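Surkell Laundry Diaries

A record of how often ordinary household textiles get washed, how they are dried, and what state they are in afterward. 500 items, followed for 52 weeks. Plain CSV, version 2.

What's in the folder

items.csv — one row per item
washes.csv — one row per wash
codes.txt — the allowed values for every coded column
changes.txt — what changed between versions
LICENSE

The two CSV files join on item_id. Both are UTF-8 with commas as separators and a header row. Free-text notes are in double quotes. Line endings are Unix style. If a spreadsheet program strips the leading zeros from item_id, import that column as text.

Why it exists

Most of the published advice on washing bedding and clothes says how often people should do it. We wanted a record of how often they do. The households are all in and near Jernden, and they kept a diary for each item they signed up. The diary sheet was kept short enough to fill in next to the machine: date, program, dryer or line, anything odd.

The Clavness project keeps the files and answers mail about them. The original paper sheets are stored there too. They are not public, but we will check a row against its sheet if you send the item_id and the wash_no.

What counts as an item

An item is one thing that can be washed by itself. A pair of pants is an item. A duvet cover is an item, and so is each pillowcase, even when they were bought as a set. Socks were left out because people could not keep track of single pairs, and the trial sheets for them were mostly blank.

Bed linens make up the largest group, then everyday clothes, then kitchen towels. Mattress covers have their own category in this version. In version 1 they were filed under sheets, and this dragged the average for sheets down, as a mattress cover may go months between washes. The category includes quilted and tufted covers, fitted protectors with a waterproof backing, and the loose decorative covers that some households use in place of a bedspread. If a cover had been treated as a bedspread by the household, it still went into mattress_cover, with a remark in the notes column.

Dark clothes have a column of their own, dark, set to y or n by the household. We did not overrule anybody. Some people called navy dark and some did not.
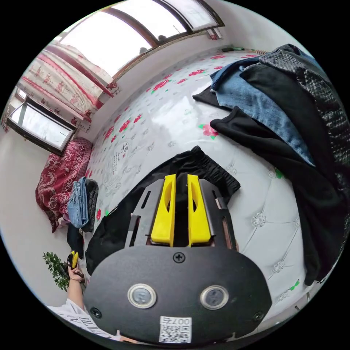
One reader of version 1 wrote that the dark column was no use to her without a record of what else went into the same load, because a black garment washed with towels comes out covered in lint and the diary would put that down to the garment. She also asked whether prints on a light background should be treated as light or as mixed.

Both points led to changes. The washes file now has a load_mix column with four values: same, mixed, alone and unknown. Rows carried over from version 1 are set to unknown unless the notes made it clear. On prints, the rule is now that a printed item takes the color group of its background, and the column printed is set to y.

Columns in items.csv

item_id: text, with leading zeros
household: text code, random, not linked to an address
category: see codes.txt
fiber: main fiber from the care label, or unknown if the label was missing or unreadable
fiber_source: label, memory or guess
weave: woven, knit, quilted, other
dark: y or n
printed: y or n
elastic: y or n, covers waistbands and fitted corners
age_group: new, used, old, unknown
start_state: good, fair, worn
end_state: good, fair, worn, discarded, lost
notes: free text

Columns in washes.csv

item_id: joins to items.csv
wash_no: counts up from the first wash of that item
week: the diary week
temp: cold, warm, hot, unknown
method: machine, hand, laundromat, dry_clean
detergent: powder, liquid, soap, none, unknown
softener: y, n or blank
load_mix: same, mixed, alone, unknown
dry: line_out, line_in, dryer, flat, mixed
ironed: y or n
stain_before: y or n
stain_after: y or n or blank
notes: free text

A blank means the field was left empty on the sheet. The value unknown means the person wrote down that they did not know. Please keep these apart, because the blanks are mostly from a few households and the unknowns are spread fairly evenly.

How the sheets became rows

Sheets were collected every Wednesday and typed in by hand, then checked by a second person who had not done the typing. Where the two disagreed, the paper decided. Where the paper could not be read, the field was left blank and "illegible" was put in the notes.

The checking was done with Lai, a small form tool that shows the scan of the sheet beside the typed row. You do not need it to use the data. The settings we used are listed at the end of codes.txt in case somebody wants to repeat the process.

Notes were typed as written, with spelling left alone. We took out names, street names and anything about a person's health. A removed passage is marked with [removed].

Things to know before you use it

The diaries depend on people remembering to write. Washes done in a hurry are more likely to be missing, and we think this affects towels more than bedding. Changing a bed is a bigger job and people tended to note it down.

Item choice was left to the household. They were asked to pick things they used in a normal week, but some people plainly picked their better things. Old and worn items are underrepresented. So are items that belong to children.

The fiber column is only as good as the label. Labels fade, and on older bed covers they had often been cut off. If you are comparing fibers, keep only the rows where fiber_source is label.

End states were judged by the household with no photo guide. What one person calls worn another calls fair. It is safer to compare start_state and end_state within a household than across households.

December is thin. Several households went away or forgot the sheets over the holidays, and the gap shows up in every category. It should not be read as people washing less.

Items marked lost in end_state stay in the file up to the last wash that was written down. A pillowcase left at a laundromat is typical. Leave them out if you need a complete year for each item.

Suggested uses

The files work well for teaching joins and missing values, and that is where most of the mail we get comes from. They have also been used for rough estimates of water and power use by category. For this you will need your own figures for the machines, as we did not collect models or program lengths. The temp column is too coarse for anything that depends on actual degrees.

Please do not use the data to rank households by cleanliness. The codes are random and cannot be traced from these files, but the people in the diaries agreed to take part on the understanding that no such list would be made.

A first look

Start with mattress_cover and sheet side by side. Count washes per item, and drop lost and discarded items first. Sheets form a fairly tight group. Mattress covers split into those washed along with the sheets and those washed once or twice in the whole period, with few in between. The notes explain some of the split: quilted covers are hard to dry indoors, and many people waited for warm weather so they could hang them outside — you can see it in the dry column, where line_out takes over for that category in the summer weeks.

Then try pants with elastic set to y. Drying method seems to matter more to the end state than the number of washes, though the group is small once the fiber filter is on, and we would not lean on it.

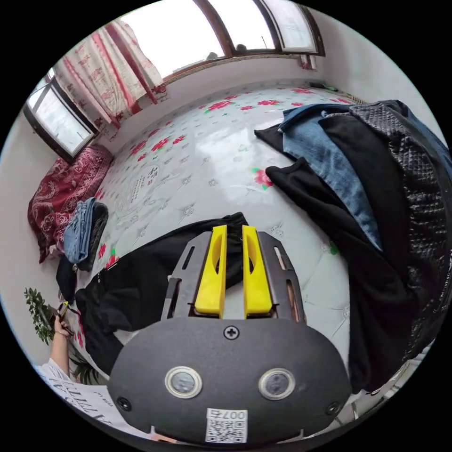
Can I add my own diaries to the files?

At the moment they can only be added as a separate set. The main files are closed for this version so that results stay comparable, but Clavness will host a set that uses the same columns and the same codes. Send the CSV files along with a short note saying where the diaries were kept and for how long. Scans of the paper are welcome but are not required.

If your set needs a category that is not in codes.txt, use other and explain it in the notes. Do not invent a code. Curtains and rugs have been suggested and may be added next time, but they are washed so seldom that a diary of this length says little about them.

Changes since version 1

Mattress covers moved out of sheet and into mattress_cover.
load_mix added to washes.csv.
printed added to items.csv, and the rule for prints written down in codes.txt.
dry_clean added to method. These rows had been typed as laundromat.
Duplicate rows removed where the same sheet had been handed in and typed in again.
The column called color was dropped. People used it in too many ways to be worth coding.

Known problems

Some wash numbers skip. This happens where a duplicate was taken out and the later rows were not renumbered. The order is still right.

The week column counts from the start of each household's own diary, and households did not all start together. Use the season table at the bottom of codes.txt to line them up. In version 1 this was not explained, and at least one class handed in a semester project with the seasons shifted.

A handful of rows have softener set to y and detergent set to none. We checked them against the paper and they were typed correctly.

License and citation

The data is free to use, copy and change, including for paid work, as long as the source is given. Cite as: Surkell Laundry Diaries, version 2, Clavness project, Jernden. If you correct an error in your own copy, please send us the item_id and the wash_no so that it can go into changes.txt.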